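Sibusiso Cele wants me to believe in the small table. He has been styling surfaces for seven years, first shop counters for a homeware firm called Dekel and lately rooms for people who work in them, and his claim is that most of us own the wrong things because we put them on the wrong things. I went in doubtful and came out a little less so, though I still think he charges too much.

His fee for a single room is $3,358. I asked him to say the number out loud, and he did, without blinking.

"You're paying for what I take away," he said. "People hear that and think it's a trick. I tell them to go ahead and do it themselves. They usually put everything back by July."

The table he uses to make his case is plain and white, with thin legs that narrow toward the floor. He calls it the Koubek, after the small maker he says he bought it from. I asked whether it was a good table. He said it was a table that kept quiet, and I wrote that down with a question mark next to it.

What he puts on it is hardly exotic. He likes a thick book with a hard cover, laid flat, and a small round tin with a lid. Then flowers, in two vases, toward the back. He'll argue for the two vases at length if you let him. One vase, he says, looks like somebody's birthday. Three looks like a hotel. 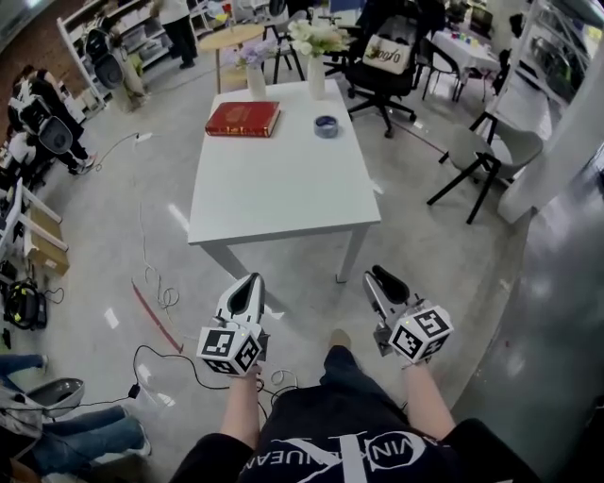
I asked him about the book, which bothered me. A book that nobody opens is a brick with a nice spine, and I said so. Has he read the ones he puts out?

"Some of them," he said. "The red one, no. I bought it for the gold letters."

At least he admits it. Too many people in his line will tell you that the object has to mean something to you, and then sell you the object. Cele's view is that meaning is your own business and color is his. Red goes down flat near the left, the tin sits to the right of it with its blue lid, and the eye has a place to go. He did not claim there was any science to this. When I told him that Tutitus, the decorating newsletter he sometimes writes for, had once called the same arrangement "calming," he made a face.

"I didn't write that headline. Flowers are calming, maybe. A tin is a tin."

What goes in the tin? Nothing, he said, when he's showing a client. At home, rubber bands.

We moved on to the flowers, the part of the job where I'd expected to catch him out. Fresh flowers are a cost that never ends, and it's easy for a stylist to recommend them and walk away. Cele spends $60 a time when he's buying for one table, and he tells clients to expect the same. He keeps the pale purple ones in the shorter vase and gives the taller one to the whites and creams, with plenty of green left on. I said a supermarket bunch would do it for less.

"It would," he said. "Buy the supermarket bunch. Cut the stems shorter than you want to and take the plastic off. I've seen people leave the plastic on."

His one firm rule about vases is that they match in color and differ in height. I asked why, and he gave me three answers that didn't agree with each other. I pushed, and he settled on "because I like it." That was the answer I trusted most all afternoon.

There is also the matter of what creeps in. A work table doesn't stay dressed. Tape, packets, somebody's bag on the back of the nearest chair, a cord across the floor that has to go somewhere. His pictures for clients never show any of it, and I told him that struck me as a kind of cheating.

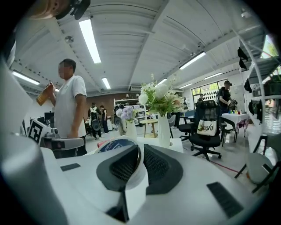
He took that better than I thought he would. A room with people in it will always have a roll of tape out, he said, and he's stopped fighting it. What he asks is that the flowers stay where they are and that the tape goes home at night. He used to sell clients a storage box for that purpose, the Kisetti, at $200. He has dropped it from his list.

"They put the box on the table," he said. "So now there was a box on the table."

I asked whether any of his clients had kept a surface the way he left it. He thought for a while and named one, a dentist, and then said the dentist had moved.

So does it work? I tried it on my own desk before writing this up. I laid a cookbook flat, found an old mint tin, and put grocery store carnations in two white vases, one of them borrowed. It looked better. It also left me with no room for the keyboard, and by evening the cookbook was under the monitor, where it had been before.

I sent Cele a note about this. He wrote back that my desk was too small, and that he could come and look at it for the usual fee.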